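Quiénes somos

Zeltine es una escuela de fútbol base para niños y niñas de seis a catorce años. Entrenamos en el campo municipal de Sarnonard, con dos grupos por categoría y sesiones de 90 minutos. La temporada empieza en septiembre y termina en junio.

La dirección deportiva está a cargo de Margit Dahlgren. Karthik Miah coordina a los porteros y lleva las inscripciones.
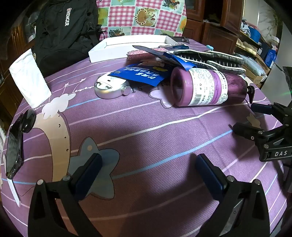
Según Karthik Miah, a los porteros se les enseña demasiado tarde a jugar con los pies, y por eso en Zeltine participan en los rondos desde el primer año.

Todos los jugadores disputan al menos un tiempo en cada partido de liga. En noviembre organizamos el torneo Remon, de fútbol siete, en las categorías alevín e infantil.

Oficina: junto al vestuario 2, de 17:30 a 20:00 en días de entrenamiento.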